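# Keeping the drive cell honest: talk notes

Slot is Thursday after lunch, Benmoussa meetup. 12 slides. Drink some water first and SLOW DOWN on the fixture part, it's the best bit and I always rush it.

**Slide 1. Hello**

Say who I am, say Sasville, say that Negin Zarei set up the first version of this cell and that most of what I know about it came from standing next to her with a hex key. Marjan Shojaei runs it day to day now. She's in the room, so point at her!

**Slide 2. What the cell does**

One job: desktop towers come in, hard drives get handled by the robots, boards get handed on. We call it Nondex. Get past this quickly, people want to see the table.

**Slide 3. The table**

Slotted aluminum top. I love this table. Anything can be moved and anything can be clamped down again, and that's also the trouble with it — anything can be bumped. We scribe a line along the fixture plate edge every time we set it. If the plate has drifted off the line, stop and re-teach. Don't nudge it back by eye and hope.

**Slide 4. The fixture plate**

(slow down)

Gray plastic, raised blocks, slots. The slot is what lets the drive stand upright with its carrier still on the side. We went through 6 versions. Early ones were too tight and the carrier snagged on the way in. Then I overcorrected and the drives leaned, and a drive that leans a little gets gripped a little wrong, and then everything downstream is a little wrong too. Pass version 2 around if I remember to pack it. People laugh at it, and they should.

**Slides 5 and 6. The cell**

Leave these up a while. Let people look before talking. 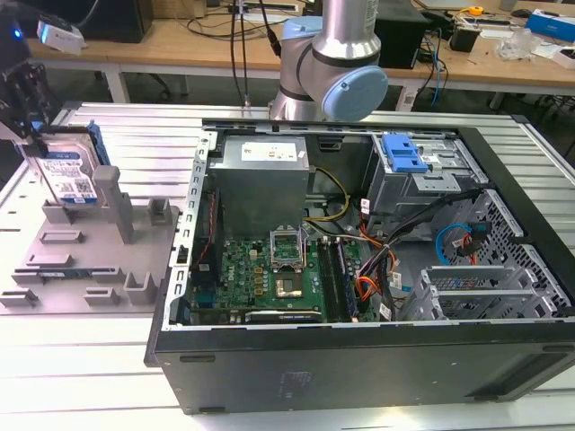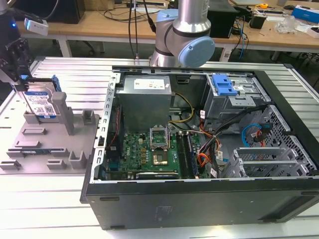
*Drive held upright at the fixture, tower open on its side. Same cell in both.*

Things to mention while they're up:

- Drive goes in the slot standing, never flat. The gripper takes it from the top.
- The blue carrier stays on the drive. Someone always asks.
- Loose wiring in the case is the real enemy. Tuck it before the arm goes anywhere near, every single tower.
- Leave the retention bracket on the CPU socket alone when you reach in for the wires. Sleeves catch on it.

**Slide 7. Daily checks**

Marjan's list, and it's a good one:

1. Wipe the gripper fingers. Dry cloth, no spray.
2. Blow out the fixture slots. Label scraps collect in there like you wouldn't believe.
3. Check the plate against the scribed line.
4. Run the empty pick twice at low speed and LISTEN.
5. Hang the arm cables clear and tug them gently at the clamps.

Number 4 gets a story. In June the empty pick started clicking, very faintly, and Marjan heard it from across the shop. Loose finger screw. We'd have found it the hard way by the afternoon.

**Slide 8. When a pick fails**

Order of blame, most likely first: debris in the slot, plate moved, worn finger pad, program. We used to open the program first, every time, because that's the fun part. So many hours gone! Get a flashlight out and look in the slot.

**Slide 9. Finger pads**

We swap them as a pair. Log the cycle count when you do — the last pair went 419 cycles before Negin didn't like the look of them. That's one pair in one cell, so say clearly that it isn't a rule.

**Slide 10. Re-teaching the fixture**

Go through this live if the laptop behaves. Touch off on the tall post, then the block, then do a slow approach with a scrap drive. Save under a new name. Please save under a new name.

**Slide 11. Still not solved**

Carriers from different case models. Pranetti lent us a tray of odd ones and half of them want a different slot. Ask the room, I really want ideas here.

**Slide 12. Questions**

Fixture drawings: give out my email, don't promise a date. Marjan takes anything about scheduling.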